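1/ Since Saturday I am comparing two controllers for our pair of arms at Laltasar: the older Metent and the new Sollex. The grippers and the task are the same for both.

2/ The task is simple to explain. Red pieces in one row, blue pieces in another, a bin beside them. The gripper must take one piece from a row and carry it to the bin. 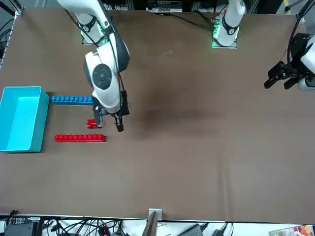
Right arm close to the rows, left arm held off to the side.

3/ Metent did 1,054 picks before I stopped it. The movement is smooth, but it closes the fingers a little late, and I had to add a pause of 500 ms before each lift. I do not like this pause.

4/ Height is the setting that took me the most time. Two fingers, small red piece, very little space above the table. 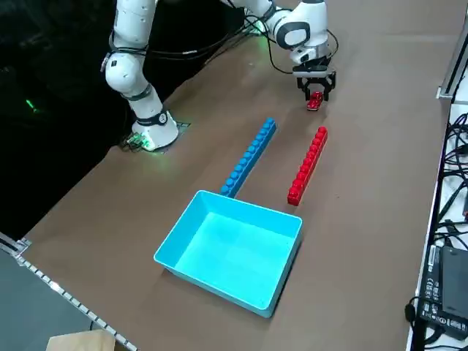 5/ Sollex: 1,603 picks, 7 drops, no extra pause. The menus are confusing, and I had to read the chapter about force limits twice.

6/ I also tried the softer Stüber finger pads with Sollex. For these pieces I saw no difference, so I put the old ones back.
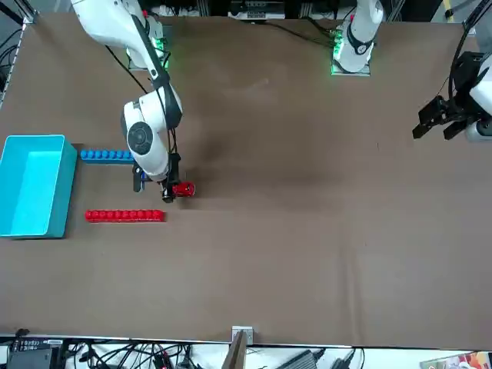 One red piece in the right gripper, the turquoise bin at the edge of the table.

7/ Next I will repeat everything with the left arm. If somebody has good Metent settings for fast closing, please send them to me.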